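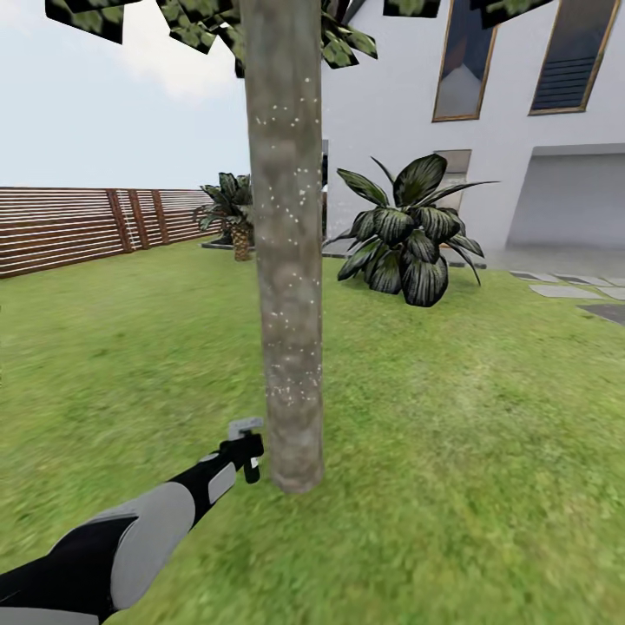 So I was at the Dogbe Street laundromat on Saturday morning, two loads in and out of quarters, when Eglė Urbonaitė came through the door with a roll of tape and a stack of yellow flyers. If you live on the east side of Berard you've probably met Eglė. She teaches the citizenship class at the branch library, and she's been after me for weeks to write something about the Number 14 bus. Okay, Eglė, I'm writing it!

The short version: starting in May, the 14 will run until 11:30 at night on weekdays. Right now the last one leaves the Rudach Avenue stop at 8:50, and if you work the closing shift at any of the stores out there you already know what that means. You walk, or you beg a ride, or you pay for one.

I've done the walk. It took me 35 minutes on a nice night, and I had good shoes on and no groceries. Part of it runs along the rail yard fence, where two of the streetlights have been out since before Christmas (yes, I reported them, and yes, I have the ticket numbers).

Chia-hao Hsiao makes that walk four nights a week. He's 32 and bakes at Vuline, the place with the sesame rolls I keep telling you all about, and he usually locks up a little after nine. "I miss it by maybe ten minutes, every time," he told me over the counter. "Sometimes I can see it pulling out." He went to three transit meetings in a row this winter to say exactly that, and at the last one he brought rolls, so I'm told the mood was pretty good.

The late service is a trial. The city is paying for 13 weeks of it, and after that they'll look at how many people rode and decide whether to keep it going. So if you've been asking for this bus, please get on the bus! Fares are staying the same, transfers still work, and your monthly pass is good on the late runs too.

A few things I asked about and got answers on. The late buses will come every 40 minutes, so check the times before you head out. They'll skip the loop through the hospital parking lot after ten, and you'd get off at the corner and cross at the light instead. Weekends aren't changing at all, which I think is a mistake, and I said so. The woman at the transit desk was very nice about it and wrote it down.

Printed schedules are supposed to be on the buses and at the library by the last week of the month. Eglė is putting together versions in Spanish, Chinese and Lithuanian, and she could use somebody to proofread the Spanish one. Ask for her at the front desk any afternoon except Friday.

As for those streetlights, I called again this morning. They gave me a new ticket number and said a crew would be out "soon." I'll drive by next week and let you know what I find. If you know of other lights out along the 14 route, send me the cross streets and I'll add them to my list.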